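4.2 The open day

The second part of the study took place at an open day held on July 9, 2022. Visitors were invited to watch everyday handling work done with hand-held grippers and, if they wished, to try it themselves. The open day followed a smaller trial in March, to which only staff from Pestutell and Rurovent had been invited. The trial had shown us that people asked better questions when they could stand close to the work, so we dropped the stage and the rope barrier and kept the groups small.

A total of 173 visitors signed in at the door. Of these, 4 left before the demonstrations began and are not included in the results. Visitors were free to move between the stations in any order. Each station had one presenter, who gave a short spoken introduction and then carried on with the task while people talked and asked questions. Presenters were told to answer in everyday words and to stop working if a question needed a longer reply.

The task used most often in the demonstrations was packing. The presenter held the grippers and moved household items from a soft surface into an open cardboard box. We chose packing because visitors already know how it is done and can judge for themselves whether it is going well. It also brings together objects that behave very differently when held. A book has stiff covers but can fall open, a plastic bag changes shape as it is lifted, and cloth gives little warning before it slips. Figure 3 shows a bed used as the working surface, with the box open and empty and the items still in front of it.

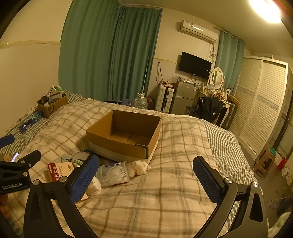 Figure 3. Packing task with hand-held grippers.

Questions were written down by a second member of the team, who stood with the visitors and took no part in the demonstration. Over the day we collected 396 questions. Two coders sorted them separately, using the scheme described in Section 3, and met afterwards to settle the cases on which they differed. Where a visitor asked the same thing twice, both were kept, as a repeated question often meant that the first answer had not been clear.

The largest group of questions was about grip. Visitors wanted to know how hard the pads pressed, whether the person holding the tool could feel the object, and what would happen with something fragile. Questions about speed were less common than we had expected from the March trial. Several visitors said that the work looked slow but added that they would not mind this at home – a view we did not hear from the staff groups.

Visitors who tried the tool tended to ask about different things from those who only watched. After a turn with the gripper they asked more about the angle of the wrist and the order in which items should be picked up. Lenni Kokkonen, who ran the practice station, noted that many people reached for the cloth first and changed to a firmer item on their second attempt. We did not record this in a systematic way and report it only as an observation.

The written comments were entered into Ultiteo on the following Monday and checked against the paper forms. A few could not be read and were left out. The coding sheets from the Barbosa session, described in the next section, were handled in the same manner.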